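Dehghan building workrooms: furniture in place, cables and floor care to follow

Lestel, 14/05/2025

The first stage of the refit of the ground-floor workrooms in the Dehghan building is complete. Desks and low storage have been delivered and set out, and the rooms are in use. Two items remain open: the routing of power cables under the desks, and the cleaning and minor repair of the wooden floor. Both are to be handled with the rooms occupied, one room at a time.

The work is being carried out by Clesisness, a fitting-out firm based on the same estate. It covers furniture, under-desk power and floor care. Walls, ceilings, lighting and heating are outside the contract and have not been touched.

Desks

The desks have plain white tops. On the model chosen, the front edge is not straight along its full length but curves inward in a shallow cutout, so that a seated person can come closer to the work surface and rest both forearms on it. The tops have a slight gloss. They are easy to wipe, but marks show more readily than on a matt or patterned surface, and light scuffs are to be expected in normal use. The supplier's care sheet asks for a damp cloth and a mild detergent. Scouring powder and abrasive pads are ruled out, as they dull the surface in patches that cannot be polished back.

Desks were positioned according to the window side of each room. In the narrower rooms they run towards the back wall, leaving the walkway on the door side. This puts some desks further from the wall sockets than in the old layout, and extension leads have had to be used in the meantime.

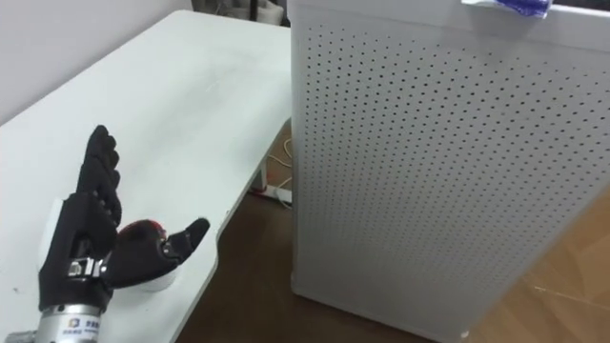 Why are the power strips still on the floor under the desks?

The trays that will carry them were ordered separately from the desks and are fitted in the second stage. Until then the strips stay on the floor near the desk legs, and users are asked to leave them where they are.

The trays are part of the Trenis range. Each is 300 mm long and is screwed to the underside of the desktop behind the knee space. A power strip lies in the tray with its switch facing the front, and surplus cable is folded and tied beside it. One lead then runs down the inside of a desk leg to the wall socket. A clip holds it at the top and a second clip near the foot.

The order of work in each room is as follows. Equipment is switched off and unplugged by its users the evening before. The fitters lift all leads from the floor, label both ends and discard any that are damaged or no longer serve anything. The tray is fixed, the strip is placed in it, and the labelled leads are plugged back in. A final check is made for leads that pull tight when the chair is moved or a screen is turned. The allowance is 40 minutes per desk, including labelling.

Loose leads are the main reason the second stage was not put back to the summer. They collect dust, they catch on chair castors, and they prevent the cleaning machine from passing under the desks. Hand sweeping is possible but slow, and the strip of floor behind the desk legs tends to be left out.

Users with leads of their own are asked to mark them before the fitters arrive. Unmarked leads that are not plugged into anything will be boxed and kept in the ground-floor store until the end of the contract.

Storage

Low white cabinets have replaced the tall metal cupboards used previously. The new units have a flat top and open shelf compartments, and the panels below are fitted with small black knobs. They were chosen for height as much as for capacity: the top can serve as a set-down surface, and the units do not block daylight from the windows.

Capacity per unit is smaller than before. Paper records held in the old cupboards were sorted in April, and material no longer needed in the rooms went to the basement archive. A maximum load of 25 kg applies to each shelf. Heavy items should go to the lowest level, and nothing heavy should be stored on top, where the unit may become unstable if it has not yet been fixed to the wall.

Wall fixing is being done together with the cable work. Where a cabinet stands away from a wall, it is levelled and left free-standing, and only light items should be kept in it. Doors and panels that do not close flush should be reported. In most cases the cause is an uneven foot, and a quarter turn on the adjuster is enough.

Packaging from the delivery has been taken away in bulk, but bags, film and small pieces of protective foam keep turning up on shelves and on top of the units. Clean plastic film can go in the clear sacks at the goods entrance. Bags containing screws or shelf pins should be kept and handed in at reception, as the parts are specific to these units and are awkward to replace.

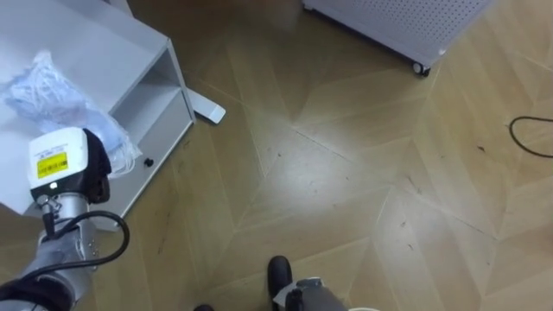

Can the herringbone floor be washed with a wet mop?

Only a well-wrung mop should be used, and only after the floor has been swept or vacuumed. Standing water gets into the joints between the planks and can make the edges swell.

The wooden floor was kept when the refit was planned. It is laid in rows of light-brown planks meeting in a V pattern, and the survey found it sound, with wear limited to the finish. Replacement would have meant emptying the rooms completely and trimming every door. The decision was to clean it, deal with individual faults and apply a maintenance coat.

Grit is the first concern. Small, hard debris from unpacking and foot traffic is pressed into the finish by chair castors and furniture feet, and leaves fine scratches which show most clearly where daylight falls across the boards. Rooms are to be vacuumed with a soft brush head before any furniture is moved. A beater bar must not be used. Sweeping should follow the length of the planks as far as the pattern allows, otherwise dust is drawn across the joints and stays in them.

Felt pads are being fitted under cabinets and desk legs. They are to be checked every 30 days during the first period of use and replaced when they have flattened or picked up grit. Floor-standing items with broad metal or hard plastic feet should be lifted when they are moved. Dragging them across the pattern damages the plank edges, and an edge fault is harder to repair than a surface scratch.

The maintenance coat needs a clean, dry floor and a night without traffic. Light use is possible the next morning. Furniture may be put back after a further day, and rugs or mats should stay off for a week. The tone of the boards will not change noticeably. Planks already vary from pale to darker tan, and no stain is being applied to even them out.

Access and timing

The second stage covers over 30 desks. Rooms on the street side are done first, followed by those facing the yard. A notice is put on the door of each room two working days ahead, stating whether the work concerns cables, cabinets or the floor. Cable and cabinet work can be done during the day with users in the building. Floor coating is carried out in the evening and the room is closed until the following morning.

The corridor remains open throughout. Trolleys and boxed trays will be kept in the recess beside the goods entrance, so the rear bicycle stand is out of use and the one at the main door should be used.

Users preparing for a visit are asked to clear the desktop within reach of the front edge, empty the top of any cabinet and remove personal items from the floor. Equipment that cannot be switched off overnight should be reported to the building office when the notice appears, and the room will be moved to a later slot. Fitters do not unplug equipment that is running.

Spare shelf pins, felt pads and cable ties are available from the building office during opening hours. Requests for additional trays are being listed and will be passed to Clesisness in a single order once the yard-side rooms are finished.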